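Week 4 handout: turnout figures and what they're worth
Reading: the Tangen by-election returns, all 16 polling districts 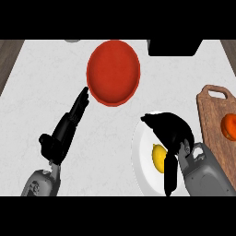

Elsa Strand objected after the last lecture that a low turnout doesn't make a result illegitimate, and that I'd implied it did. Fair enough, up to a point. But look at the numbers before you side with her. Tangen reported 2,785 valid votes and a winning margin of 124. The returning officer called this "a clear mandate". Clear to whom? Turnout was around 40 per cent, and the register hadn't been checked since the boundary change with Morkell.

Be wary of the word "mandate" in any press release. Ask who is using it and what they want to do next.

For the seminar: find one claim in the Tangen statement that the returns don't support. Bring the page number.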